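Louro puts its soft fingers on sale

June 2025

I've been waiting for this one since November, when Marin Dimitriou first told me Louro was working on a set of soft fingers that small shops could afford. They're out now – a pair of blue moulded fingers that bolt onto the gripper you already own, at $595 a pair, with a wrist camera as an extra.

I went over to Sellwood, the distributor, to have a play. They had two arms set up at one white table with fingers on both, and Zorica Softić let me boss them around for most of an afternoon. We tried drink bottles, mostly, as that's what half her customers want to shift. 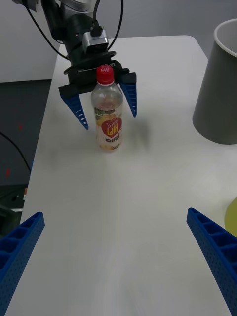

Blue fingers on both arms, with a bottle of drink between them at Sellwood.

What I like is how little fuss there is. The fingers are built as a ladder of open cells, so they give a bit when they meet something round, and you don't need to program the grip to the millimetre. I had my first pick going before my tea went cold (I'm no programmer, so that says a lot!). Swapping a finger takes 2 screws and a hex key.

I do have some grumbles. The cables on the camera kit are longer than they need to be, and I'd want clips in the box. The manual is thin too, and the page on setting the closing force sent me straight back to Zorica for help.

Louro says it has orders for over 2,000 pairs already, and Snežana Perić, who runs sales there, told me the first run was 2,400, so I wouldn't hang about if you want some this winter. Sellwood has them on the shelf and will lend a demo pair for a week if you leave a deposit. A wider finger for boxes is coming in November – no price on that yet.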